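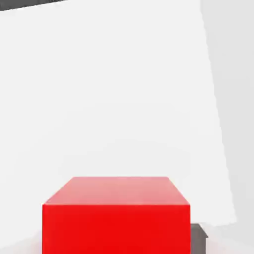
Starnau Card Storage System

Catalog number 973

The Starnau system is a modular storage box for collectors and organized play groups who keep large numbers of standard-size game cards. Each unit holds 4,000 unsleeved cards in 4 rows, and fewer where the cards are sleeved. It is supplied by Vistum to retailers, libraries, school clubs and private customers.

Construction

The box and lid are made from rigid board with reinforced corners. The lid fits over the full height of the walls, so that units may be stacked when closed. Row dividers are fixed at the base and may not be removed. Customers who need adjustable rows should order the Ola model, which is described on its own page.

Tabbed separators are sold in packs of 300 and may be written on with pencil or permanent marker. They stand slightly taller than a sleeved card and can be read with the lid off. One starter sheet of printed labels is included with every box. The labels are blank apart from a ruled line, and customers may sort by faction, set, card type or any other order they choose.

Sleeved cards

Cards in single sleeves fit all rows. Cards in double sleeves fit the two outer rows only, which are slightly wider. Cards in hard plastic holders do not fit and should be kept in the Kiiskinen case. Rows should not be packed tightly, as pressure on the end cards may cause them to bend over time. Where a row is only partly filled, a foam block should be placed behind the last card. Foam blocks are sold separately.

Care and use

Boxes should be kept on a flat, dry surface away from direct sunlight. Dust may be removed with a soft cloth. Water and household cleaners should not be used on the board. A full box is heavy and should be lifted from underneath with both hands - the lid is not designed to carry weight.

Ordering

Orders are accepted from individuals and from registered clubs. Clubs that hold an account with Vistum may order on invoice; all other orders are payable at checkout. Orders received before 2 p.m. on a working day are normally packed the same day. Boxes are shipped flat with folding instructions, and no tools or glue are required.

Returns are accepted on unfolded boxes in their original wrapping. Opened packs of separators cannot be returned. Boxes damaged in shipping will be replaced free of charge if the damage is reported on delivery.

Questions about bulk orders and club accounts should be addressed to Josphat Athumani, Customer Accounts. Replacement lids may be ordered under the same catalog number, followed by the letter L.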